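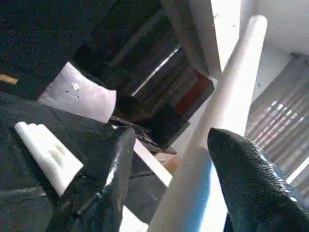 Wrist camera view, both fingers and the white rod, dark cloth on the work surface.

Brallum cell: setup and upkeep notes

Maintainer: Kam-wah Ng
Finger pads and wrist mount: Yao-tsung Lui
Last revised: February 10, 2023

What this covers

One arm, one two-finger gripper, one wrist camera. These notes go with the Brallum recordings and explain how the cell was kept while they were made. The arm controller has its own manual and is not covered.

Contents

341 episodes, 56 of them held out for testing. Each folder has the wrist video, joint positions and gripper opening. Episodes recorded before the January pad change are in the folder named old_pads. Do not mix them with the rest when training on gripper opening, as the zero point moved.

Before a session

Power the arm first, then the camera. Home the gripper with nothing between the fingers. Check that both fingertips show in the wrist view. If one has drifted out, loosen the two mount screws, turn the camera by hand and tighten again. Save one still and compare it with reference.png.

Set the cloth flat under the parts. Folds farther back do no harm. The blinds can stay open, but lock the exposure once the light has settled. White parts blow out easily on auto.

Finger pads

Wipe with a damp cloth and let them dry. Replace as a pair, never singly. The last pair lasted more than 700 grasps before the rod began to slip. After a change, run zero_gripper and write the new offset in cell.yaml.

Known problems

Episode 109 has a gap in the joint log. The video is complete.

The wrist cable can catch on the elbow when the arm reaches far left. Leave slack at the second clip.

Bright strips in the background sometimes trip the edge detector. Use the mask in the tools folder.

Send corrections to Kam-wah Ng with the episode number.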